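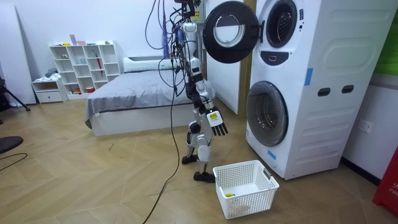

Humanoid platform at the stacked washer-dryer, household tasks room, Flurndale Robotics Club.

About Us

Flurndale Robotics Club is a student-run engineering club attached to the Flurndale Technical College mechatronics program. Members design, wire, program and test robots that perform household work: laundry, bed making, tidying of shelves. The club enters a team each year in the Peliver Cup, a domestic robotics competition for colleges, and runs an evening class for students who have no prior experience with motor control or machine vision.

Membership is open to any enrolled student at the college. First-year students join through the evening class. Students in second year and above may apply directly to a working group.

What we work on

The current project is the laundry task. A bipedal humanoid is required to take a garment from a laundry basket on the floor, place it in a front-loading drum and clear the door. The task is scored on completion, time and contact force. It combines three problems that the working groups otherwise treat separately: balance while reaching, grasping of deformable items, and manipulation near a hinged door that can be struck from either side.

The upper drum is used for the reaching trials. Its door opens towards the robot and reduces the usable approach angle, so the arm path has to be planned around the door ring before the hand is brought level with the opening. The lower drum is harder. It requires a deep knee bend with the centre of mass held over the feet, and the balance group has not yet released a controller for it.

Small yellow items are used as the standard load. The colour segments well against a white basket and a dark drum, and results can be compared from one year to the next without retraining the detector.

The task room

Work is carried out in the task room on the ground floor of the Mavromatis Building. The room is fitted out as a bedroom with a bed, open cube shelving, a low drawer cabinet and the stacked washer-dryer. The layout follows the domestic arena in the Peliver rule book, which specifies a floor area of 36 square metres and a clear path to each appliance. Objects on the shelves are left in place between sessions. Clutter is part of the test.

Strips of blue tape on the washer-dryer serve as alignment references. If the unit has been moved, it is set back to its recorded position and the reference poses are checked before any trial is logged. Members who skip this check will find their data excluded from the season report.

The robot operates on a tether. Power and communications cables are carried from above and along the floor, and one member of each crew is assigned to cable handling for the whole session. This position rotates. It is the first position a new member is trained for, and a member who has not been signed off on it may not run the robot.

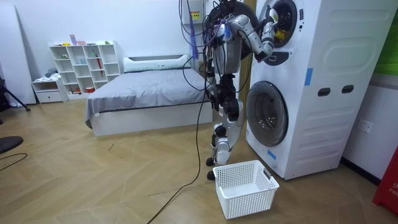 Reaching trials are run in sets. A set consists of the same motion repeated from the same starting stance, with one parameter changed between sets. Typical parameters are stance width, elbow height on approach and the point at which the hand releases. The operator calls each stage aloud and the logger confirms it. Joint torques, foot pressures and camera streams are written to the same clock so that a slip at the hand can be matched to a shift at the ankle.

In the 2021 season the club logged 416 reaching trials on the upper drum. The most common fault was early release at the rim of the opening. The grasping group now holds the fingers closed until the wrist has passed a fixed depth inside the drum, and the planning group has raised the approach path accordingly. Both changes are documented in the club repository, with the parameters that were rejected.

Software

The club maintains its own motion stack, named Fanano. It consists of a whole-body controller, an arm planner and a task sequencer, each maintained by a separate working group. Fanano runs its inner control loop at 400 Hz. Code is reviewed by a member of a different group before it is merged, and nothing goes onto the robot until it has passed in simulation. Exceptions are not granted before competitions.

Structure

The club has 4 working groups: balance, grasping, planning and vision. Each group has a student lead elected in May for a term of one year. Leads set the trial schedule jointly and are responsible for the written handover to their successors.

The faculty supervisor is Celeste Vieira, who teaches control systems in the mechatronics program and holds final authority over safety matters in the task room. She does not select the competition crew. Selection is by logged hours, sign-offs and a practical assessment set by the group leads.

The evening class

The class covers joint conventions, forward kinematics, basic feedback control, safe handling of a powered robot and the reading of log files. Students begin on a bench arm and move to the task room once they have completed the safety module. Assessment is by a short technical report on a set of trials the student has helped to run. Reports that describe a failed set properly are marked on the same basis as those that describe a successful one.

No textbook is required. Students should bring a laptop able to run the simulator and should wear closed shoes in the task room.

Joining and visiting

Applications for the evening class are made through the mechatronics office. Direct applications to a working group should name the group and include a sample of code or a drawing set, with a note stating which parts are the applicant's own work. Other schools preparing for the Peliver Cup may request a visit to the task room outside competition weeks. Visitors remain behind the marked line while the robot is powered.

Page last updated 25 August 2021.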